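Workshop and dispatch inspection, Reisinger Trophies and Engraving, Unit 17
Period: March
Inspected by: Doaa Mahrous
Accompanied by: Bram Dijkstra, engraving

## Engraving room

- [x] Laser interlock stops the beam when the lid is raised. *Tested on both machines.*
- [x] Fume extraction filter within service life.
- [ ] Eye protection at each station. *One pair scratched. Replace before the next honour board order.*
- [x] Rotary engraver guard secure.

## Assembly benches

- [x] Marble bases stored below shoulder height.
- [ ] Column rods capped. *Open box of uncapped rods beside bench 7; Mr Dijkstra to correct.*
- [x] Adhesive labelled and lidded. *Safety data sheet is the current issue.*
- [x] Power leads tagged. *Tag 2737 is nearly illegible and is to be reprinted.*

## Storage and dispatch

- [ ] Racking load signs displayed. *Bay holding the perpetual shields is rated to 500 kg, but the sign has come down.*
- [x] Aisles clear to the rear exit.
- [x] Trolley brakes hold on the ramp.
- [ ] Glass awards double-boxed. *Not consistently done for the Marnon bowls club order. Ms Mancuso will reissue the packing instruction.*

## General

- [x] Extinguishers charged and accessible.
- [x] First aid kit stocked.
- [ ] Emergency contact list current. *Nesma Bouazza to be added as afternoon warden.*

Unticked items remain open until initialled by the inspector. Requests for more time are to be made in writing to Kamonchanok Jitpraphai.
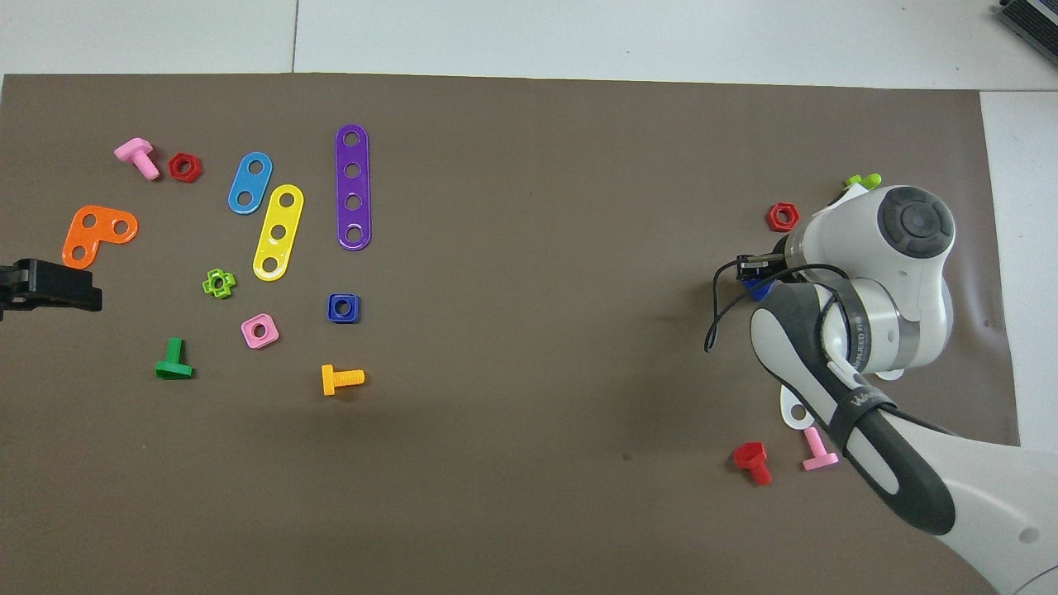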